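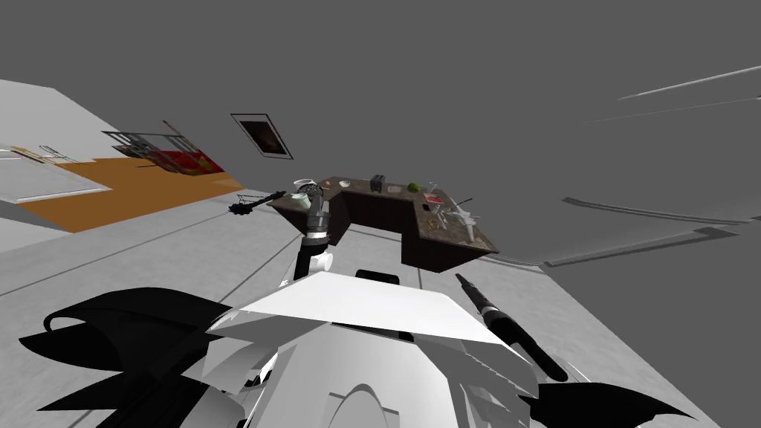
About Balley Kitchen School

We teach people to cook their dinner. That's the whole of it, really, and after 10 years we still think it's one of the best jobs going!

Balley is a small cookery school above a row of shops, with a tiled stairwell that smells of onions from mid-morning onwards. We run evening classes, daytime classes and a short summer course for teenagers in August. People come to us because they've just left home, or they've retired, or they've been making the same pasta since university and would like a second dish. Some come with a friend and a bottle of something (you're welcome to, glasses are in the tall cupboard). Plenty come alone, and they're usually chatting to the next bench before the first carrot is peeled.

How we started

The school grew out of a lunch club. We had a borrowed hall, two portable hobs and a very heavy box of pans that had to go up and down the steps every week. People kept asking how the lentils were made, so one week we cooked them together instead of serving them, and it was noisy and slow and lunch was an hour late. Everyone wanted to do it again.

We moved into Kurum House when the upstairs floor came up for rent. It had been a dance studio, so we inherited a sprung floor and a great deal of mirror. The mirror went to a theatre group down the road. The floor stayed for as long as it could, but flour gets into everything, and we gave in and had it replaced in our second year.

What we teach

Everyday food, mostly. Soups, stews, things on toast, a proper roast chicken, rice that behaves itself. We spend a lot of time on knives in the first weeks, and a lot of time on tasting. We'd much rather you left knowing when a sauce needs salt than with a folder of recipes you won't open again - although you do get the folder.

Our main course is called Prasitz, after the village where the first set of recipes was put together over a very wet holiday. It runs for 6 weeks, one evening a week, from 6.30 until everybody has eaten. Each session makes one full meal, and we sit down to it together at the end. Groups are kept small so that each person gets a hob to themselves.

Then there's Sfeir, our baking course, which is 5 sessions and a bit more serious about weighing things. Flatbreads first, then tin loaves, then enriched doughs, and finally a whole evening of buns. The bun evening fills up early. If you want that one as a single class, put your name on the waiting list and we'll ring you when somebody drops out.

We also do one-off classes through the year: pickles and chutneys when the allotments are overflowing, dumplings in the cold months, picnic food in late spring. The dates go up on the noticeboard by the front door and on the classes page at the same time.

What a class is like

You arrive, hang up your coat, wash your hands and find an apron. There's tea. We talk through the meal for ten minutes or so, and after that you're cooking. The tutor goes from bench to bench and will happily stop the whole room to look at a good pan of onions. Things do burn now and then - we keep spare ingredients for exactly that, and a burnt batch often teaches the rest of us something too.

Wear flat shoes and tie long hair back. You don't need to bring any equipment, but a tub with a lid is handy for leftovers. Tell us about allergies when you book, even if you think it won't matter for that particular menu, as we do sometimes swap ingredients on the day depending on what the greengrocer has.

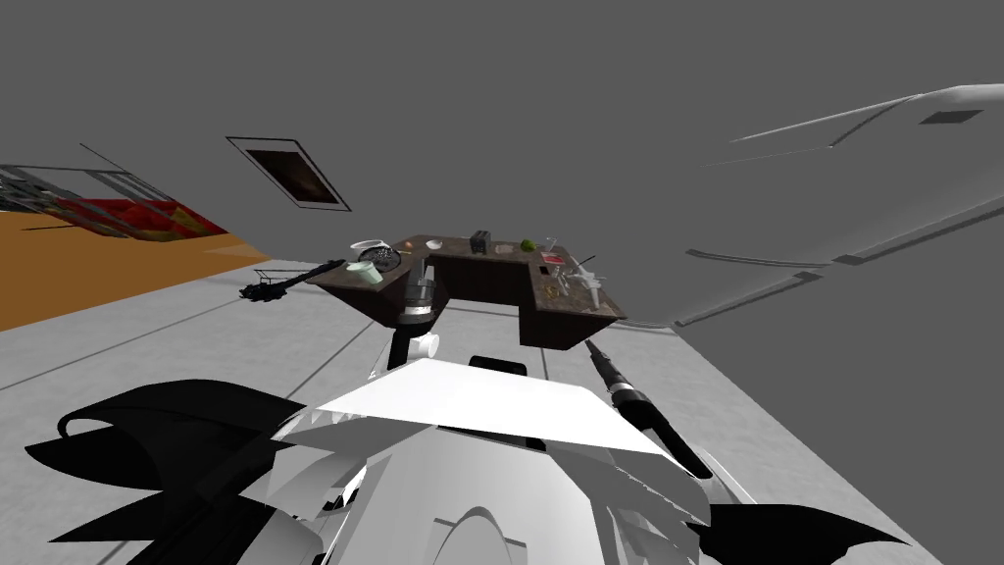 The free places

From the start we've kept places on every course for people who couldn't otherwise afford to come. So far 1,667 free places have been taken up, and we're enormously proud of that. There's no form to fill in and we won't ask you to prove anything. Choose "free place" when you book, or tell us on the phone, and you'll be on the register like everybody else.

The money for these comes from course fees, from our Christmas pudding sale and from people who round up their booking. Thank you, if you're one of them!

Where our food comes from

Vegetables are from the market and from the allotments behind the station, whose growers bring us more marrows than we could ever use (marrow soup is on the Prasitz menu for a reason). Flour comes by the sack from a mill an hour away. Spices we buy whole and grind ourselves, and grinding them is a job people fight over.

Peelings go back to the allotments as compost. Anything cooked and left over goes home with you.

Finding us

We're on the upper floor of Kurum House, through the green door beside the shoe repair shop. There's a lift at the back, so ring the bell and we'll come down and let you in that way. Two of our benches are lower than the others and can be used sitting down - just mention it when you book. The office is open from 9.30 in the morning until 4, and outside those hours the answerphone is on and we do listen to it.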